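The Patient Hand

In June, Hadiza Ogbonna still believed that a hand could learn anything if you showed it enough times. The company wanted 256 examples of picking up a phone. She had made 15 before lunch.

She held the two handles and leaned over the table. The yellow fingers went down slowly, as her own fingers would. "Do not be too perfect," Solveig had told her on the first morning. "If you never correct yourself, it will never learn how to correct."

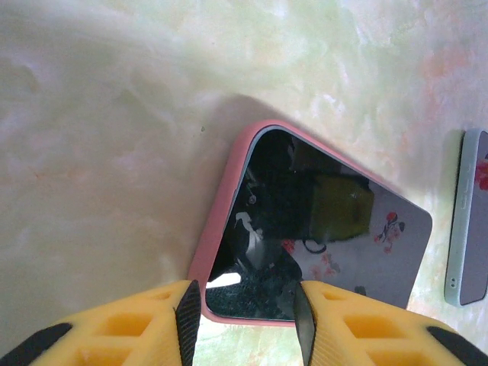

So she allowed herself small mistakes. She came in too far to the left, stopped, and moved back. She thought of her grandmother, who had taught her to fold dough in the same way, with few words and many evenings.

"Which one is this?" asked Solveig from the door.

"Sixteen."

"And was it good?"

Hadiza looked at the tips of the fingers. She had hesitated above the glass longer than was necessary, and this hesitation was now saved together with everything else. Some day a machine in a city she did not know would wait for a moment before it touched a phone.

"Keep it," she said, and opened the hand again.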